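Filed under: Galleries / Home Stuff / Small Bins

The Pedal Bin Gallery, February

I love a good trash can. There, I said it! This page is where I keep pictures of pedal bins, lids, liners and all the little parts that make one bin a joy and the next a pain. It started as a corner of my Stoltbridge kitchen pages and grew until it needed its own spot. If you came over from the Dulance cabinet gallery, welcome, and yes, the drawer pulls are still over there.

Two views of a gray and white bin with a lid, up on a light wood table:
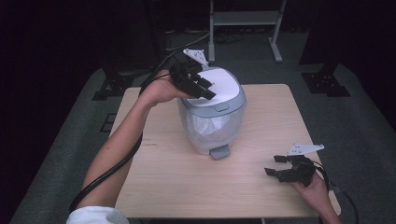
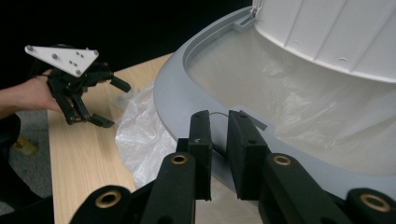
Liners are my favorite subject, so let me go on a bit. At home I ran a 35 liter bin for years with whatever bags were on sale (a box of 100, usually, and always the wrong size), and the top edge slid down every time somebody threw in a banana peel. Then I started folding a good deep cuff over the rim and life got so much better. I'm also very fond of a see-through body like the frosted one in the first picture, where the crumpled white liner shows right through the plastic. You can tell from across the kitchen that there's a bag in there! My old Fokora was solid steel and I found out the hard way more than once.

Lids next. I like one that goes up a full 90 degrees and stays there while I scrape plates, and I like a hinge I can get at with a damp cloth, because coffee grounds find every gap. My current one at the Yoon Street place has been opened with elbows, knees and a broom handle and it still closes beautifully.

The February set has 4 more bins to come, mostly bathroom sizes, plus a really lovely little step can in butter yellow that I can't wait to put up. Liner talk is welcome in the guestbook, especially if you've found a bag that fits a square bin properly.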